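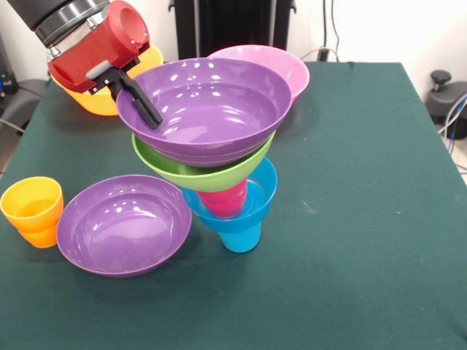 The gripper holds a purple bowl at the top of a leaning stack of tableware.

Stedus has released a new version of Hulus, its planning software for robot arms that handle objects with irregular contact, such as bowls and cups put one into another. The release came on Thursday and is available to all laboratories which already have a license.

The main change is in how the planner decides where to take hold of an object. The older version looked for a grasp first and only afterwards checked if the arm could finish the motion from there. In the new version both questions are solved together. According to the release notes, the planner now compares 322 possible grasps for each object before the arm starts to move, and it drops those where a finger would touch a neighbor.

Stacking is a difficult test for this kind of software. A bowl held by its rim hangs at an angle, and the arm must correct this angle before it lets go. Cups are narrow and leave little room for the fingers. If the lower pieces already lean, the planner has to work with the pose that the camera system reports, which can be different from the pose in its own model.

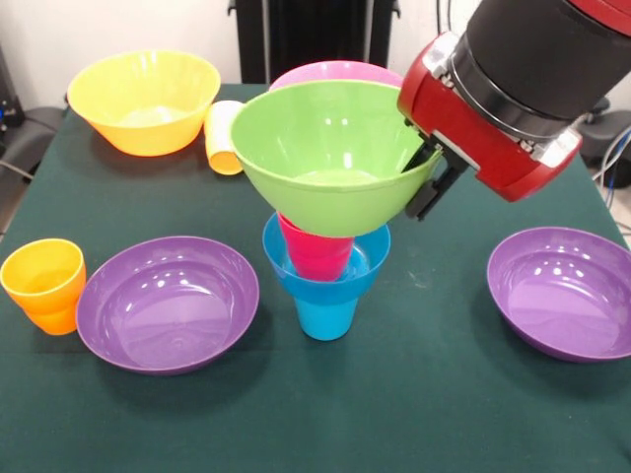 For this reason Hulus now asks for a new pose estimate at 4 points of every placement, the last one shortly before the fingers open. The estimates come from Skullix, a separate perception package, and users must update it to the March version or the planner will not start. Other perception packages can be connected too, but the interface for them is still marked as experimental.

The developers tested the release at the Restrepo laboratory with plastic tableware in different colors. They recorded some 3000 placements, and the logs can be downloaded together with the software. The logs include the failed attempts, with the planned path and the measured path stored side by side.

One limit remains. The planner treats all objects as rigid, so soft cups and thin foil containers are not supported. Stedus writes that it wants to work on this in the next 6 months. Installation files and a short migration guide are on the download page of the project.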